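Notebook – Sirnunlow sim bench, Stoltholm
30 Sep 2023
Scene rules for Welero, second pass

Picking up from the list I left half done earlier in September. The purpose is still to get the house rules for tabletop grasp scenes down to something a person can check before they press run. The first version was too long and mixed up things you must do with things I happen to like. I've split them. A line that says "must" is a reason to throw the episode out. A line that says "should" gets a remark in the log and the episode stays.

Everything below applies to the Minja scene set only: red room, wooden table, one arm, parallel gripper, mixed objects. The bin scenes have their own sheet and I haven't touched it.
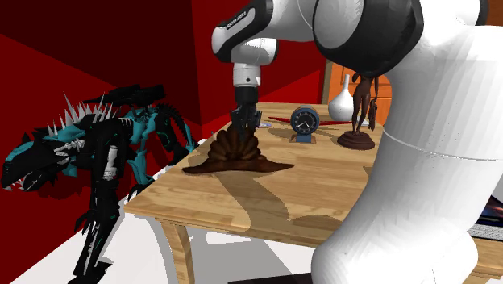 4 min read

Starting point. Batch was 400 episodes on the old rules. I kept 300 after going through the logs by hand. The rest went out for plain bookkeeping faults: no seed written down, object scale changed without a new version number, or a success flag set by somebody's eye. None of that needs a clever fix. It needs a rule, and the rule has to be checked by the launcher.

Success flag

Must: success comes from contact state plus object pose over time. Never from a rendered still. With the brown target on the table the fingers go down into the top of the shape, and from a side view I can't tell a grasp from a press, or from fingers passing through a bad collision mesh. I've been guilty of this one myself. If the log has no contact record for both fingers, the result is "unknown" and it is counted as unknown.

Must: lift height for this task is 40 mm, held until the hold timer runs out. Old configs had other values typed in locally. Remove them. The number lives in the task file and nowhere else.

Should: store a second camera view for every episode that gets flagged unknown. It won't settle the flag but it makes the mesh problem easier to find.

Collision geometry

Must: any target with folds, ridges or a thin edge gets its collision mesh checked at full size before it's used. Drop test, then slow finger close from above, then slow finger close from the side. Write down the mesh version next to the result.

Must: visual mesh and collision mesh are versioned together. If one changes, both numbers go up.

The automatic hull does a poor job on anything with a wide flat edge. It fills in the space under the peak, and the gripper then stops in what looks like empty air. I redid the brown target by hand with smaller pieces and the stop is where I'd expect it now. Slower to simulate, which I can live with for this set.

Names

Must: objects are called by catalog ID in logs. Free-text names go in the notes field. We have had the same asset called three different things in three runs, and it cost me most of a morning to match them up again.

Should: notes use a plain shape and color. "Brown target" is fine. I'd sooner read that than somebody's guess at what it is supposed to be.

Clutter

Must: every tabletop object that isn't the target is listed in the scene file with its start pose, including thin ones. The red stick was missing from the list in 49 episodes, so the clearance check planned straight through it. Those are tagged now and I will rerun them with the stick included.

Must: tall objects (the statuette, the vase where it's used) are in the planner's obstacle set from the start. Adding them after the first failure doesn't count as a fix for that episode.

Must: an object that hangs past the table edge needs a note saying so, and saying whether it's allowed to fall. I don't mind either answer. I mind having to guess.

Should: vary the clutter between episodes and leave the table and room alone. When both change in the same batch I can't say what moved the numbers.
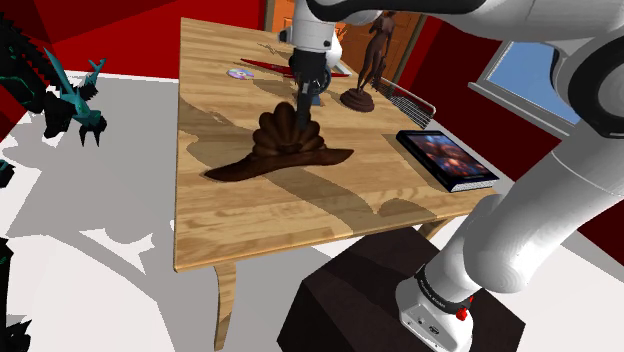
Floor props and the workspace limit

The big teal and black creature is off to the left of the table, and up to now it was treated as scenery with no collision at all. Changed as of this entry. Big props get a simple box collider and the arm's workspace limit is drawn to stay clear of them. If someone wants the arm to swing out on that side, the prop moves first and the scene version goes up.

Must: workspace limit is set in the scene file and read by the planner at load. No overrides on the command line.

Should: keep the limit conservative on the side nearest the base. The upper link is bulky, and people tend to check the fingers and forget about the rest of the arm.

Lighting

Shadows stay in. I went back and forth on this. The arm throws shadows that land near the target and the detector has to cope with it, so softening them for nicer pictures would make the test easier than the job.

Must: light position and strength are logged per episode, same as the seed.

Open

– Launcher check for missing seed works. Launcher check for missing contact record doesn't yet, it passes an empty file.
– Hold timer: is it sim time or wall time? Task file says one thing and the code comment says the other. Find out before the rerun.
– Box collider on the creature is probably too generous at the back. Try two boxes.
– Bin sheet still uses the old word "pass" where we now say "success". Same meaning, needs changing over.
– Rerun of the tagged episodes goes first, before any new clutter layouts.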